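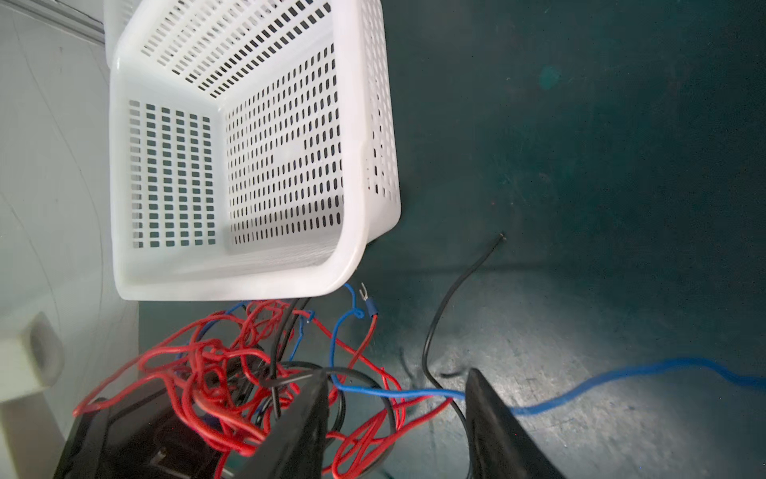

Eilidh MacLeish has been collecting wire-sorting demonstrations for Flomance since December, and when I asked what she'd tell somebody starting out, she said pick something that never sits the same way twice. Her something is wire. Red goes in one basket, blue goes in another, and a pair of arms has to learn it by copying people. I figured I knew what a messy pile looked like until I saw red coils with thin blue ones threaded right through them, and a little blue fork terminal poking up out of the lot. "That's a nice one," she said, and she meant it. "You can't memorize your way through that."

Home
Projects
Interviews
Contact

4 min read

We'd grabbed coffee first and then ended up talking right next to the setup anyway, which was fine by me. She calls each recorded try an episode, and the task has 328 of them so far. I asked if that was a lot. She laughed! "Ask me when it's trained," she said. "For picking up a block, sure, it's plenty. For wire I'd like a whole lot more, and I'd like them to be weirder."

Weirder is kind of her whole thing. In the early batches everybody got tidy without meaning to — you'd pull the wires out, drop them back in about the same spot, and go again. The arms learned that spot beautifully. Move the pile over a bit and they were lost. So now the person doing the resetting isn't the person driving, and the baskets get shifted between episodes too.
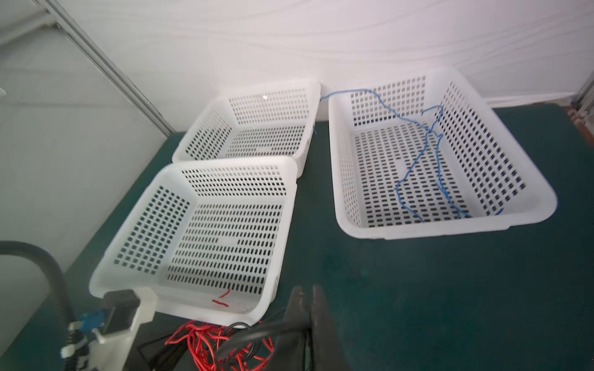
I wanted to know about mistakes, because I'd always assumed you throw those out. She used to. "We had these gorgeous clean runs," she told me, "and then the first time the gripper missed a wire, the policy just froze up, like it had never heard of missing." These days a fumble stays in as long as the operator recovers from it. If they give up, or if somebody reaches in with a hand, it gets tagged and left out of training. Each session runs 20 episodes and then you have to take a break (she's strict about this one), and she says you can tell from the recordings when a person skipped it. The moves get jerky and short.

Then there's the business of two arms. One operator drives both, and the tricky bit is teaching people to let one arm wait. New drivers want both hands busy the whole time. What Eilidh wants is one side holding steady while the other teases a strand loose, and that takes most people a couple of days to get comfortable with.

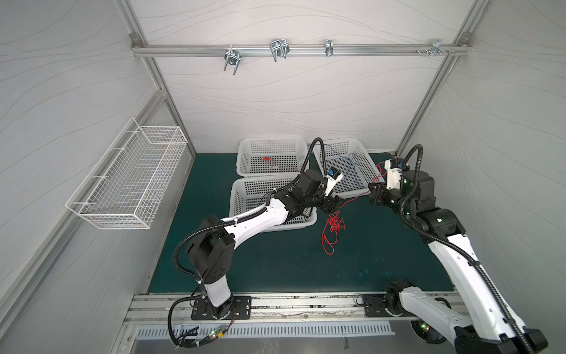 Edvin Öberg thinks she's still too easy on the drivers. He told me he'd drop any episode with a long pause in it, since the model picks up the hesitation along with everything else and ends up hovering over the pile, doing nothing. "I've watched it think about a wire for a full minute," he said.

Eilidh has heard this before. She trims pauses at the start and end of an episode and leaves the ones in the middle alone, on the grounds that a person looking for a loose end is doing part of the job. They're going to train it both ways and compare, and I've asked her to send me the numbers.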